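Speaker notes: Working rules for a two-arm cell
Ketville, 12 Sep 2026
Presenter: Friederike Diekmann, Gestik

Slides 1-2. Title, scope
Skip the company slide if we start late. Scope is house rules for tabletop manipulation cells with two arms. These rules sit under the risk assessment and do not replace it. Say this early, as it came up in the questions last time.

Slide 3. Terms
Cell: arms, table, supports, curtain, cabling. Fixture: anything in the cell that stays put between runs. Object: anything a gripper may touch. A fixture never becomes an object without a new setup sheet.

Slide 4. Clear height
Start and end pose: both grippers above the tallest object, fingers clear of everything on the table. Sokol writes 70 mm minimum into the setup sheet. Measure from the lowest point of the finger, with the fingers open. Measuring from the wrist was our most common error in the first audit.

Slide 5. Lines and supports
Tensioned wires and upright supports go into the collision model as solid bodies. Include the turnbuckle at its full width. Model cable loops at their widest swing. After any retensioning, repeat the check at low speed before the next run.

Slide 6. Object layout
Record position and orientation of each object before the first motion. Tall or narrow items stand behind low, wide ones only if the approach is from above. Objects may overlap in the operator's view; they may not overlap in the approach volume. Pause here. People tend to mix up the two.

Slide 7. Audit numbers
277 setup sheets reviewed, 167 complete at first check. Missing most often: object orientation, then cable model. Flokia site started the revised sheet in December; no comparison yet, so do not speculate.

Slide 8. Stops and restarts
After a stop, no automatic resume. Operator confirms the pose of both arms, re-records any object that moved, then restarts from the start pose. Rule 2 on the handout. Read it aloud word for word.

Slide 9. Open points
Finger wear limits. Who signs when two teams share a cell. Leave five minutes for questions and keep the last slide up.

Slide 10. Closing slide, no text
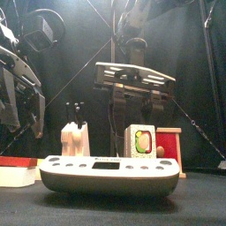

Two-arm cell, center gripper open above the objects.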